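Grirnine Cell Planner, six months in

I set up one arm cell for a living, or near enough. It's a single table, a single arm, one tray of parts, and I have rebuilt the layout more often than I'd like to admit. So when I say the Grirnine planner has made me look forward to layout day, please take that as high praise!

You model the room first, then the table, then drop the arm on its base and start dragging. The reach check is the part I love. Move the base 2 inches along the table edge and the planner tells you right away which tray positions have gone bad (it caught an elbow limit I'd been fighting for weeks on the real cell). Shadows are on by default, and I leave them on, they help me judge how high the fingers are.

My layout has the arm on a black block at the far right corner of the table, with the tray left of center. The gripper hangs straight down, close to the tray, and that's the pose I save as home.

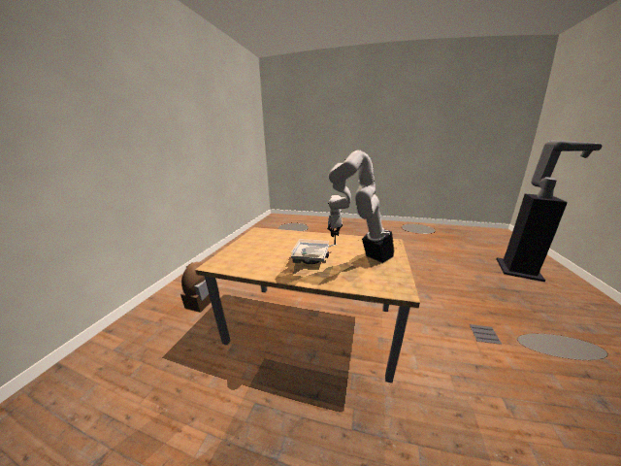 Huệ Bạch wrote in to say that a corner mount is fine until you need to get at the base bolts, and that she leaves a hand's width behind hers so she can get a wrench in. She also re-zeros the joints after every base move, even the small ones.

I've started doing both. Re-zeroing takes me 11 minutes with the Komen pin set, and the planner lets you type the new offsets straight in, joint by joint.

Gripes? The export forgets my tray height every time I rename a file, and the manual's page on payload is a mess. At $595 for the license I'd like that fixed. Support did answer me by lunch, though, and the July update cured the slow loading. I've already begun the layout for a second table.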